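双臂交接时右夹爪提前报“夹持成功”，卡片掉落，求排查思路

板块：协作与轻型机械臂 > 故障与安全

楼主 flesano_7号台

工位是双臂桌面单元，两臂装在同一块底板上，任务是卡片类物料交接：左臂取卡，移到台面中部，右臂接过去，放入料盒。控制器是Prekico，夹爪控制板是Bondico的，程序框架由Ermanno Palumbo留下，他已调去别的项目。

故障现象：交接时右夹爪还没夹实，状态位就变成“已夹持”，左夹爪随即松开，卡掉在台面上。连续跑52次，掉9次。不带塑料套的裸卡没有出现过，全部发生在带透明套的卡上。

已做的检查：
1. 两臂重新标定，交接点偏差在允许范围内。
2. 更换右夹爪指垫，无变化。
3. 电流阈值从30调到42（控制板内部单位），掉卡减少，但出现夹紧超时报警。

更麻烦的是其中一次掉卡后右臂没有停，按“手里有卡”继续走完放料轨迹，指尖擦到料盒边沿。没有触发碰撞保护。

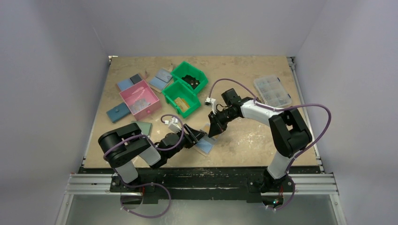
目前单元已降速运行，放料段加了人工确认。想先弄清楚状态位为什么会提前置位，再决定要不要改交接逻辑。

2楼 焊台边的老周

先看“已夹持”的判据。很多夹爪板的默认逻辑是电流超过阈值并且速度低于某值，满足一拍就置位。塑料套受压会变形，手指碰到套边时电流有个尖峰，速度同时下降，一拍就够了。加滤波，要求连续若干拍都满足。

你只抬阈值，等于用更大的力去盖住尖峰，超时报警是必然结果。

3楼 martinelli_fan

不同意楼上只盯判据。两只夹爪同时夹一张卡，左边没松的时候是过约束，左臂位置刚度又高，右夹爪感受到的阻力有一部分来自左臂。滤波加再长，这个力也是稳定存在的，照样误判。应该让左臂在交接段切到低刚度。

4楼 焊台边的老周

回3楼：如果是过约束，裸卡也应该掉。楼主写得很清楚，裸卡没有。

5楼 martinelli_fan

裸卡摩擦大，夹得浅也能带走，误判了不一定掉。没有掉不等于没有误判。请楼主把裸卡的状态位时序也录一份。

6楼 Wafula Mwaipopo

判据先放一边，安全问题优先。掉卡后还能走完整条放料轨迹，说明程序只在交接那一刻读了一次状态位，后面不再检查。建议：
一、右夹爪闭合后检查手指开度。开度小于卡厚下限，判空夹，停。
二、左夹爪松开前，右臂先沿抽出方向试拉一小段，看左臂关节力矩有没有对应变化。没有变化就不许松。
三、放料轨迹全程监视开度，突变即停。
碰撞保护没触发不奇怪，擦边力小，低于门限很正常。不要指望它兜底。

另外，线缆也查一下。腕部相机的线如果在交接姿态下被拉紧，会给腕关节加附加力矩，第二条的试拉判断会受影响。

7楼 flesano_7号台

回复各位。

录了时序。带套卡：电流确有尖峰，宽度两拍，状态位在第一拍就置上了，此时手指还在继续闭合。判据在控制板固件里，参数表有一项“确认拍数”，我们这台是1。

裸卡也录了。3楼说得对，裸卡同样有提前置位，只是比例低，没有掉下来。

程序里确实只读一次状态位，6楼判断正确。

8楼 焊台边的老周

确认拍数改5，阈值退回30，再跑一轮。裸卡误判这点我收回前面的话，但尖峰还是主因。

9楼 martinelli_fan

尖峰从哪来的？接触瞬间左臂硬顶着，刚度不降，尖峰就一直在。改拍数是绕过去，没有消除。

10楼 flesano_7号台

确认拍数改5，阈值30，开度检查已加。同样跑52次带套卡，没有掉卡，也没有夹紧超时。开度检查触发了一次停机，查下来是左臂取卡时夹偏，右夹爪只碰到塑料套的封边，停得合理。

左臂低刚度试了，卡的姿态会下垂，右夹爪对不准，暂时没有采用。试拉那一条还没写，等线缆重新固定后再做。

人工确认先不撤。

11楼 Wafula Mwaipopo

确认拍数记得写进参数备份。换板之后默认值会回到1，这个坑我们十月份踩过。开度下限按物料分开设，带套和裸卡不要共用一个值。

12楼 flesano_7号台

已备份，开度下限已分成两组。试拉的数据出来后在本帖更新。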